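Bedrooms & Storage > Folding and putting away
Topic: Does anyone else fold everything on the bed?
3436 views

osman_tidies
15th May

Hello all, long-time reader and occasional poster. We moved to Grenwood in February and I still haven't settled on a proper place to do my folding. The kitchen table always has breakfast on it, the ironing board is too narrow for anything bigger than a tea towel, and so I've drifted back to doing the lot on the bed, the way my mum did. I like it in there, it's the quietest room in the house and the grey headboard is lovely to lean on when I've had enough (which is often).

My trouble is the dark things. I fold them as neatly as I can, but on a soft duvet the fold never seems to get properly crisp, and the thick bits by the seams want to spring up again. Do I smooth the duvet first? Put something firm underneath? Or give in and buy a table?
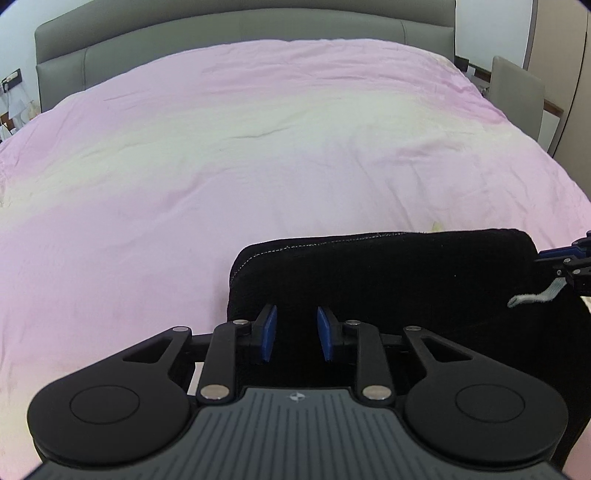
Nathalie Vachon
Please don't buy a table! I folded for a family of five on a double bed for years and the only thing I'd change is the order. Make the bed properly first, pull the duvet tight right to the corners, and then start with the heavy things so they press down a flat patch for you. By the time you reach the T-shirts it's nearly as good as a worktop. I'd also say that a slightly soft fold is no bad thing in a drawer, as you get fewer sharp lines across the knee when you come to wear them.

grenwood_gran
I'm going to disagree with Nathalie, with love. A bed is at the wrong height for anybody over five foot two and my back can tell you all about it. I use a sheet of hardboard laid across two chairs, and it slides behind the wardrobe when I'm finished. And black on a pale cover is asking for trouble – you'll be picking fluff off both of them until teatime.

osman_tidies
Oh, the fluff! Yes, that is a very fair point, and the velvety things are the worst of the lot. While I've got you, zips. Do you close them before you fold or leave them open? I've always run them up to the top, but my sister in Itley says it puts a ripple in the cloth.
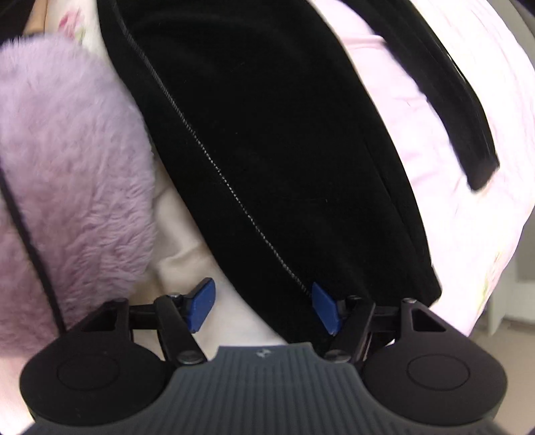

The one with the long zip.

Nathalie Vachon
Closed, every time. An open zip catches on whatever you put next to it, and velvet will never forgive you for it. If it ripples, lay it flat and draw your palm along both sides of the teeth before you fold. Always with the pile, mind.

drolska88
Open for me, sorry Nathalie. I leave mine undone to the last couple of inches and put the zip side down, and I haven't had a snag yet. Maybe I'm lucky.

osman_tidies
Right, I've had a go at a mixture of everybody's advice, and it's turned into rather a long post, so put the kettle on.

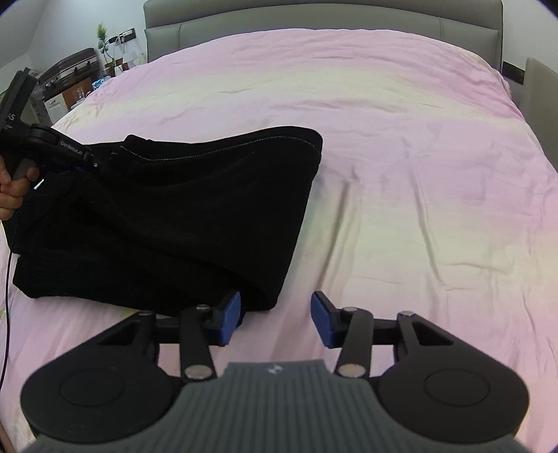 Reading time: 1 min

I pulled the pink duvet up against the headboard first, then worked in from the left with the dark things. In half lengthways, seams together, then over again until I had a thick sort of oblong. The seam with the pale stitching makes a very handy guide, I just keep it along the top and everything lines up with it. I'm putting a plain cotton sheet down next time for the fluff. I'm not ready for hardboard, Gran, but my back says you may be right by the winter.

grenwood_gran
I usually am, dear. Let me know if you want the measurements, mine's 116 cm long and it fits nicely.

drolska88
Does it bend in the middle at all? I tried something similar and mine sagged under the towels.

grenwood_gran
Not if you pull the chairs in a bit closer.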